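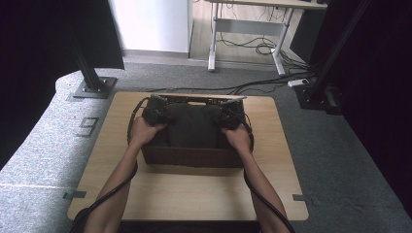

Trunex Marker Set

We've had these on the shelf since April and they've become the pens we reach for first, so it seemed about time they had a proper page. The Trunex is a refillable paint marker made for drawing on walls, boards, shutters and heavy paper, and it lays down a lovely flat line that doesn't go streaky when you come back over it.

Bheki Mokoena used the black and the cream for nearly all of the linework on the Grulomard underpass mural (800 bricks of it, if you've seen the thing you'll know!) and got through 7 refills. He was drawing freehand over old masonry paint, which usually eats nibs for breakfast. The chisel nib wore down on one side but kept going. The bullet nib is softer and we'd keep it for smoother stuff - primed board, metal, the covers of sketchbooks.

The colours are where it gets really good. There's a dusty pink that looks like nothing much in the barrel and is gorgeous on grey card, and a green somewhere between moss and bottle glass. White covers black in 2 coats. The yellow needs three or four, as yellows do, so put some white under it first if you're in a hurry.

Shake with the cap on, press the nib down on scrap until the paint comes through, then draw. Store them flat. If a nib dries up, soak it overnight in water and it will normally come back.

What you get
Six markers in a card tray
Spare nibs, chisel and bullet, one of each per marker
Colour chart, hand-printed by Dizon

Refills are sold singly and fit the older Rostberg barrels too, which is great news if you've still got a drawer full of those. The caps don't swap over though, the thread is different.

The first batch was 283 sets and most have gone. More are on order, in the same colours plus a rusty orange we've been pestering them for. If you've made something with yours, send us a picture - we love putting them up in the shop window.

Page updated June 2006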